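Visit report: Srithong demonstration-gathering site, Pedcombe

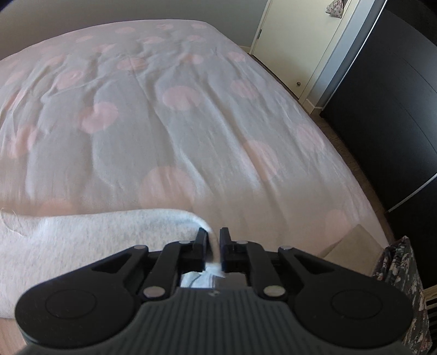

The Pedcombe site opened its doors to outside visitors for one afternoon in December. I went on behalf of our evaluation group, which has been using Srithong's household data for two training cycles and had questions about how the soft-goods portion is made. Nattawut Tanasarn runs collection there and led the tour. Trinity Lindqvist, who is responsible for review and release, joined for the second half.

Site and layout

Srithong rents furnished homes and collects in them as they stand. The office in Pedcombe handles charging, uploads, calibration and review, and the operators work in the homes. We started at the office and then went to one of the homes, a short walk away. The bedrooms there have ordinary bedding, wardrobes and boxes, and operators are told to leave the surroundings alone unless something is a trip hazard. An earlier round used a cleared test room with a single mattress. Policies trained on it did poorly as soon as a second layer of bedding appeared, and that round has been retired.

Equipment

All bedding work is done with hand-held grippers. The operator carries the tool, closes the jaws with a trigger, and the camera on the tool records the fingers and whatever is in front of them. There is no arm in the home. Motion is recovered afterward from the video and the inertial data, then retargeted to the arm at the office.

Tanasarn gave two reasons for staying with this method over teleoperation. Setup time in a new home is short, and operators move at a natural speed. The cost is that an operator can reach in ways the arm cannot. A filter checks each recovered path against the arm's joint limits and drops whatever fails. Wrist rotation near the end of a fold is the most common cause.

The lens is wide, so straight furniture comes out curved near the borders. Srithong does not correct this before training. The same lens is fitted to the arm, and correction was found to throw away useful pixels at the sides. Groups that plan to use a different camera should ask for the calibration file, as it is not included in the standard package.

The blanket task

Most of the visit was spent on a task listed in their catalog as "blanket, near edge." A fleece blanket lies over a duvet at the near side of a bed. The operator pinches the fleece, lifts it clear of the duvet, and completes either a fold or a straighten, depending on the prompt. The prompt is read aloud before recording and is stored with the file.

The difficult part is the pinch. Fleece compresses, and a closed jaw looks much the same with one layer in it as with two. If the fingers go too deep they take the duvet as well, and the whole bed cover travels with the blanket. Operators are trained to approach at a shallow angle, close, pause, and then lift. The pause was added after the first round of training, when the model tended to start lifting before the fingers had fully closed.

Pale fleece on a pale duvet is treated as its own category. There is little contrast at the boundary, and the model has to rely on texture and on how the pile catches light. Printed duvets help to some extent because the pattern stops where the blanket begins. Tanasarn asks for both plain and printed covers in each home where they can be had.

The set currently holds 1,208 accepted demonstrations of this task. Each operator records no more than 80 in a shift. Beyond that number, Lindqvist said, the motions become too uniform, and the reviewers can pick out the operator from the path alone.

Between takes the bedding is disturbed by hand. There is a written procedure for this, which I had not expected. Left to themselves, operators reset the blanket to much the same position every time, and the early data had a strong bias toward a fold lying parallel to the mattress edge. The reset card now gives a starting state, such as "rolled end, right" or "flat, corner under," drawn at random before each take.

Review

Every demonstration is watched once at double speed and graded on a scale with 3 levels: accept, accept with note, reject. Failed grasps are kept if the operator recovers within the same take. Lindqvist considers these the most useful files in the set and would like more of them. She does not allow staged failures, having tried them in a towel task and found that the hesitation before the "mistake" was plain in the motion trace.

Labels are light. Each file carries the prompt, the starting state, the moment of jaw closure and the moment of release. Closure is taken from the trigger signal and release is marked by a reviewer, because fleece often clings to the finger faces after the jaws open. Our group had been treating both timestamps as sensor readings. That explains a small offset we saw in our own release timing, and our loader notes should be changed.

Personal items are handled at the homes. Photographs and mail are put away before recording. Clothing, bags and furniture stay where they are.

Tooling

Uploads go through Istska, an in-house program that checks for dropped images and clock drift. A file that fails either check is held back, and the operator is asked to repeat the take with the same card. Finger pads are supplied by Venden and are replaced on a fixed schedule. Worn pads slip on fleece, and operators make up for it by squeezing harder, which changes the closing profile. Pad age has been logged with each file since the current round began. Older files have no such field.

Open points

I asked about left-handed operators. There are 2 on the roster, and their files are not marked. Lindqvist agreed to add a field but gave no date.

I also asked whether the duvet itself would become a task. Tanasarn said a two-handed version is being tried at the office. The recovered paths for the two grippers drift apart over longer takes, and nothing from it will be released until that is fixed.

Requests sent after the visit: the lens calibration file, the full list of reset cards, and a sample of rejected takes with reviewer notes. The calibration file has arrived. The reset cards are to follow with the next release.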